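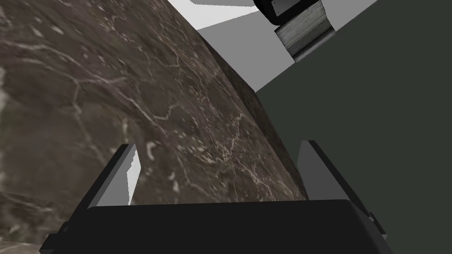
Equipment news from the workshop: what we will buy, and what we will wait for

Many members asked me at the last open evening what is happening with the robot money, so I write it down for everybody. The short answer is that we have chosen the gripper, we have not chosen the arm, and until spring we work only in simulation.

As you remember, the workshop in Nornville handles stone pieces, mostly table slabs and rounded vessels, and the lifting and turning is done by hand. The purpose of the project is to let a small arm take over the turning of the lighter pieces at the polishing bench. We do not want to replace anyone. We want that Nour Smadi and the others at the bench have less pain in the shoulders at the end of the day.

The simulation was started before any order was placed, and I am glad of this decision. In the model we can put a marble piece in front of a two-finger gripper and look at it from very close, from the side of the palm, and see how much room stays between the fingers and a curved edge. On paper a gripper has an opening and a weight limit and it looks sufficient. When you see a big veined piece filling most of the view above the fingers, you begin to ask other questions. Where do the fingers take hold? Will they ever reach around a shoulder which is so wide? For the largest shapes our answer is now no, and these will stay with the hoist.

The model has also its limits. The marble in it is only a pattern laid over a shape, and in some places it is stretched and blurred. It tells us nothing about how slippery a polished surface is. For this we must test with real stone, and real stone must be in the budget also. Last year we forgot it completely.

Now the offers. We received two. Pellegrini offers the arm, the gripper and the mounting plate together, with training included, and the delivery is 60 days after the order. Ronitz sells the parts separately. Their gripper costs 2333 euros without tax, and the finger pads can be changed without sending the whole thing back. The Pellegrini pads can be changed only by their own technician, who must be paid for the travel. With stone dust everywhere I expect that pads will wear out quickly, so we decided for the Ronitz gripper. The order goes out this month.

For the arm we are not ready. Both arms on offer would carry the small pieces, but one has a reach which is too short for our bench if we leave the bench where it is. To move it means to move also the water line and the drain, and the plumber's estimate has not arrived yet. I do not want to compare two prices when one of them is missing a plumber. We will come back to it when the estimate is here, and I hope to sign in April.

Some smaller costs, which are easy to overlook:

Spare finger pads, one set for every 180 hours of work. This is our own guess and we will correct it.

A cover for the arm against water and dust. Provness makes them to measure, and we have asked for a price for both arms.

Offcuts of marble for testing. The yard lets us have 40 kilos at a low price, if we fetch them ourselves.

Electrical work at the bench. A separate circuit is needed in any case.

Training. Two people for the first course, and I would like that one of them is from the polishing side and not from the office.

I was asked also if we could buy second-hand. For the arm I would say maybe, if the controller is still supported and somebody can show us the service papers. For the gripper no, the saving is too small.

The simulation files are on the shared drive, in the folder "bench turning". You can open them on the computer next to the drawing table. Please do not save over the files - make a copy first, then change what you like. If you find a grip on the wide pieces which we did not try, write it in the notebook beside the keyboard, with the name of your copy, and I will look at it before the arm is ordered.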